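Part 3: Setting up the Birnari hand-held gripper on your table

If you've come straight here from the unboxing section, good, keep the little bag of screws handy because we're going to need it. If you skipped the unboxing section (I would have), please go back just long enough to charge the battery. The first half of this part can be done with the power off. The second half can't, and there are few things more annoying than having the pads nicely lined up and then having to put the whole thing down for two hours.

I wrote this guide for Plerusetti after setting up more of these than I care to remember, mostly on my own table at home, so it's the order I do things in. The Busto edition of the kit comes with the same gripper and a different carry case, and everything in this part works for both.

What you'll want within reach

The gripper itself, with both finger pads on.
The small hex key from the screw bag.
A soft dry cloth.
The card spacer, marked 20 mm on one side.
A table you don't mind leaning on for a while.

3.1 Picking and clearing a surface

1. Choose a table that doesn't wobble. If yours does, fold up some card and sort it out now, as the wobble shows up later in the recordings and is a nuisance to get rid of.

2. Wipe it down with the dry cloth. Skip the polish! A shiny top gives the camera glare to cope with, and you'll be chasing bright spots all afternoon.

3. Make yourself some clear space in front of you. You don't need to strip the whole table. I usually leave whatever I'm going to be working on at the far side and keep the near side bare, so the fingers have somewhere to open and close without knocking into anything.

4. Switch on the room lights you plan to use. Do it now, before the camera check, and then leave them alone.

Note: plain wood, painted wood and matt worktop have all been fine for me. Glass is the one I'd avoid.

3.2 Checking the finger pads

The pads are the two dark blocks that do the gripping. They leave us already fitted, but parcels get thrown about, so it's worth five minutes of your time.

1. With the power off, hold the gripper over the table with the pads pointing away from you and the trigger released. The fingers should rest fully open, with the broad inner faces turned towards each other.
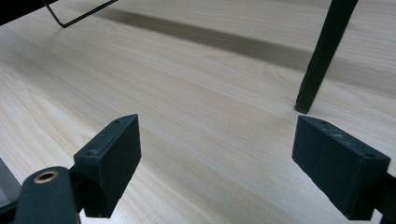
Fig. 3a. Fingers open over the tabletop, inner faces turned towards each other.

2. Look at the small screw holes along the top edge of each pad. If a screw has worked its way up so you can feel it with a fingertip, nip it back down with the hex key. A quarter turn is plenty.

3. Squeeze the trigger slowly and watch both pads come in. They should move at the same speed and meet in the middle. If one is lagging behind, let go, check its bracket is seated, and try again.

4. Slide the card spacer in between the pads and close on it gently. You want the card held flat, with no light showing down one side. If you do see a gap, loosen both screws on that pad, close on the card again, and tighten them up while you're still holding the trigger. It's fiddly with two hands and I've often wished for a third.

5. Check the brass-coloured ring near the base of the left finger. It should sit level in its housing. If it's standing proud, press it back with your thumb.

Caution: never tighten the pad screws with the power on. The fingers can close when the gripper wakes up, and they don't know it's you in there.

About scuffs: pads pick up pale marks on the top face quite quickly, and it doesn't matter a bit. It's the inner faces you need to look after. Wipe those with the cloth before each session, and swap the pads (part number 544, sold in pairs) when the inner face starts to feel slick under your thumb.

3.3 Waking it up and checking the camera

1. Hold the power button until the light goes steady. A blinking light means it's still starting, so give it a moment.

2. Open the Ha app on your phone or laptop and choose Add gripper. It'll ask for the three-digit code on the underside. The one I'm holding as I write is 892, yours will be different.

3. When the live view comes up, look for both fingers at the bottom of the picture, one either side. If you can only see one, the camera has been knocked round in its mount. Turn it back with your hand until they're both in view, then lock the collar.

4. Squeeze and release the trigger a few times while you watch the live view. The fingers should move in the picture as you move them in real life. A tiny delay is normal -- a long one usually means you're too far from your router.

5. Now slowly lift the gripper, tilt it, and bring it back down. What you're after is a feel for how much the view swings when your wrist moves. Everyone goes too fast the first time (me included), and quick turns smear everything.
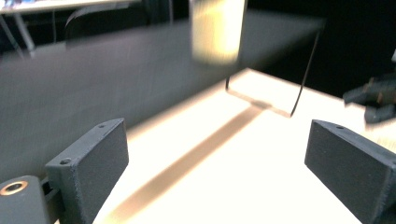 So take it slower than feels natural. I count to three in my head for each lift and another three for each set-down, and after a day or so my hand just does it without the counting. If you've got children or housemates who want a go, let them have it at this stage, while nothing's being recorded and all that can suffer is the live view.

6. Have a look at the brightness, too. If the tabletop is coming out nearly white and you can't make out the surface any more, open Settings, then Light, and bring the slider down a notch. If the far side of the room goes dark when you do this, don't worry about it. It's the part near the fingers you need to see properly.

Note: if the app shows fault 323, it has lost track of where the gripper is. Hold still and point it at the table for a few seconds and it'll normally clear. If it keeps coming back, close the app, switch the gripper off and start again from step 1.

3.4 Setting the open position

The gripper needs to learn how wide "open" is for your hand. People with small hands tend to stop short of a full release and people with big ones sometimes squeeze a little without noticing, so this bit is personal. Do it again if somebody else is going to use the gripper.

1. In the app, choose Calibrate, then Open position.

2. Hold the gripper low over the table, near enough that the surface fills most of the live view. Try not to touch the wood with the tips of the pads.

3. Let go of the trigger completely. Take your finger right off it.

4. Tap Set and keep still until the phone buzzes. 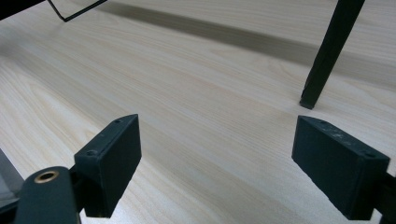

Fig. 3b. Low over the wood, jaws wide, nothing between the pads.

5. Choose Closed position, squeeze all the way, and tap Set again. There shouldn't be anything between the fingers for this one either, so put the card spacer away first.

6. Open and close a few times and watch the bar at the side of the app. It should run from the very bottom to the very top. If it stops short at either end, go back and redo that end only. You don't have to do both.

Caution: don't rest the gripper on its pads between steps. The weight of the body pushes them sideways over time and you'll be back at 3.2 with the hex key. Lay it on its side, or pop it in the cradle if you bought one.

3.5 Your first practice lift

Nearly there! Find something soft and light for this. A rolled-up sock is my favourite -- it's forgiving, and it doesn't chip if you drop it.

1. Put the sock down on the near side of the table.

2. Bring the open fingers down either side of it, keeping your wrist straight.

3. Squeeze until the sock just starts to give, and stop there. Squeezing harder doesn't hold it any better and it wears the pads.

4. Lift it a hand's width, hold it for a slow count of three, and set it down again.

5. Release fully before you pull back. If you start moving while you're still letting go, the sock comes with you and usually ends up on the floor.

Have as many goes as you like. I'd do this until you stop looking at your hand and start looking at the thing you're picking up. When you're happy, leave the gripper switched on and the app open, and carry on to Part 4, where we make a proper recording and save it to your account.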